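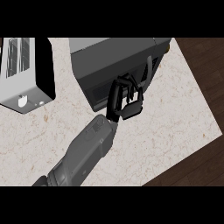 Home | Notebook | Prints | Loans | Contact

Wednesday, print room

Took the Flenonis etching out of its old mount this morning. Hinges were brown paper tape, two at the top and one low on the left that isn't on the condition sheet. Charito eased them off with methylcellulose, 40 minutes each. Slight skinning on the back at the lower one, nothing through to the front.

Plate mark measured again and it agrees with Kristine's figures. Under raking light there is burr left on the dark side of the hull, so I would put this one early in the run. The ledger says 1,000 impressions but doesn't split them by state. Daranee thinks the rigging was reworked after the first state. Need the Lakumum impression next to ours before I write that down as fact.

Watermark: part of a shield, about 6 cm from the left edge. Traced it, tracing is in folder 496.

Interleaving is running low. Emerson to order more before the May loan goes out. New window mount to be cut tomorrow, leave the lower margin showing so the pencil inscription can be read.

2 comments | 6 shares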